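**Odside opens its books on two-arm table robots, and advises most small packers to wait**

*March 2, 2020*

Odside, the independent equipment adviser for small food and gift packers, today publishes a buyer's paper on table-top robot arms. It is called "Before You Sign", it is free, and it will not please everyone who sells the things.

The paper looks at one job: setting jars and bottles on a tray to make up a gift set. Sellers like this job because it looks easy. A person does it without thinking, and so the sums in the brochure tend to assume the machine will too. Odside's view is that the price of the arms is the least useful number on the quote. Grippers, fixings, spare cables, the enclosure and the hours spent teaching the job all come later, often from a different budget. 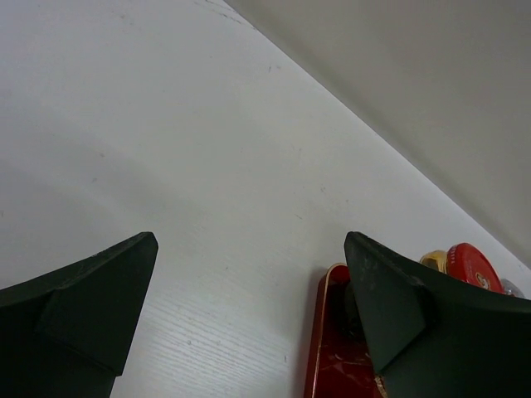 **Should a small packer buy a pair of arms this year?**

Most should wait, unless they pack the same set all year round and have a member of staff who can be spared to look after the machine. A firm that changes its range every season will pay to set the job up again each time, and few quotes put a price on that.

"I have read plenty of quotes that say the arms will pay for themselves," said Tainá Queiroz, who wrote the paper. "I ask when, and on what product, and the line goes quiet. If the seller can't tell me what a new jar costs me in setting-up time, I don't have a price. I have a deposit."

The paper asks buyers to get the following in writing:

- the cost of adding one new item to a set
- who pays when a glass jar is dropped
- how long a replacement gripper takes to arrive
- what the yearly service fee covers, and what it leaves out
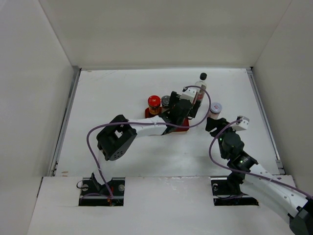
Buyers should also ask for a trial with their own goods. Odside suggests a run of 225 trays, with 8 changes of product mix along the way, watched by the people who do the packing now. Every stop should be written down, including the short ones that a sales engineer clears by hand. A seller who refuses a trial of that size has given a fair answer.

For firms that still want to go ahead, the paper recommends holding back £4000 for extras in the first year and agreeing a 60-day return period before any money changes hands. It also sets out a plain worksheet comparing purchase, hire and simply keeping the present packing bench.

Odside takes no commission from equipment makers. A follow-up paper on hire contracts is planned for May.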